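4.2 Recording a pick by hand guiding

1. Hold the Grulby arm by the wrist and press Teach for 2 seconds. The joints go slack.
2. Guide the open fingers over the wrapped roll. Keep them clear of the crate handle.

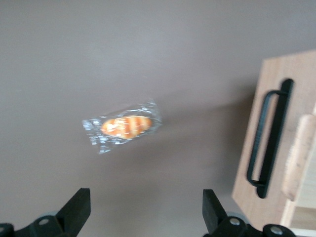
3. Lower the arm, tap Close, and wait 900 ms before lifting.
4. Move to the drop point, tap Open, then press Save.

Note: Recording stops at 2000 points.

Caution: Keep fingers out of the jaws during playback.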